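5.3 Recording examples with the hand-held grippers

Read section 5.2 before you begin. The left and right grippers must both show as ready in the Ratport window, and the task must already have a name in the list.

1. Select the task and the operator. Enter the operator's name in full, as on the sign-up sheet.

2. Place the object on the work surface. Change its position and angle between examples. A set in which the object always starts in the same spot is of little use for training.

3. Hold both grippers above the surface, open, and keep still until the tone sounds. The first 500 milliseconds after the tone are used to settle the tracking and are later removed.

4. Carry out the task at an even pace. Do not stop to think part of the way through. If you are unsure of the order of moves, practise with recording off.

Note: Keep the triangular plate on each gripper facing upwards as far as the task allows. Tracking is lost most often when a plate is turned away or passes under the other hand.
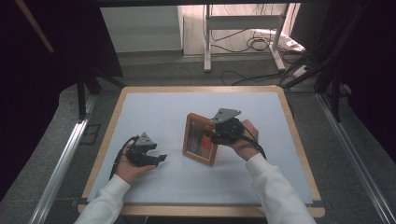
5. When the object must be stood up or turned, let one gripper take the load and keep the other close by, open. Close the second gripper only when it is needed. Early closing is copied by the learned policy and is hard to remove afterwards.

6. Return both grippers to the starting height and press the pedal once. The example is saved under the next free number.

7. Mark the example Good, Poor or Discard. Poor examples are kept but left out of training unless the box "Use all" is ticked. A dropped object counts as Poor if it was picked up again within the same example, otherwise as Discard.

Caution: Leave slack in both gripper cables. A tight cable pulls on the wrist and changes the way the operator moves.

Caution: Objects with glass must be checked for chips before each session. Remove a damaged object at once and enter it in the fault log.

Session length

Stop after 40 minutes and rest the hands. The Bandum set used during testing holds 1434 examples, of which 915 were marked Good. Most of the Poor ones came from the last part of long sessions.

Storage

The recorder holds 4000 examples. Copy finished sessions to the server before the bar turns amber. Do not rename the folders by hand, as the index will no longer match. If this has been done, see section 8.1, "Rebuilding the index".

Changes to this section go through Danica Janevski.
Last revised 2023-08-25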